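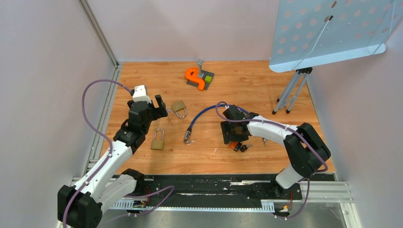 Figure 2. Wooden tabletop workspace with two robot arms mounted on a black rail.

3.2 Drying time of wool rugs after low-moisture cleaning

The wool rugs were cleaned at the Foltero workshop with the low-moisture method, and then left flat on slatted racks. We weighed each of the 15 rugs before cleaning and again every two hours, until the weight was stable. The median drying time was 245 minutes. Rugs of a darker colour did not dry slower than light ones, but pile height had a clear effect. For eight rugs with a high pile, the fibres near the backing were still damp when the surface felt dry to the hand. This agrees with the earlier observations from Giltodov, where only synthetic carpets were tested. We did not control the humidity of the room, so the values should be compared with care. The effect of a fan on the drying is treated in Section 3.3.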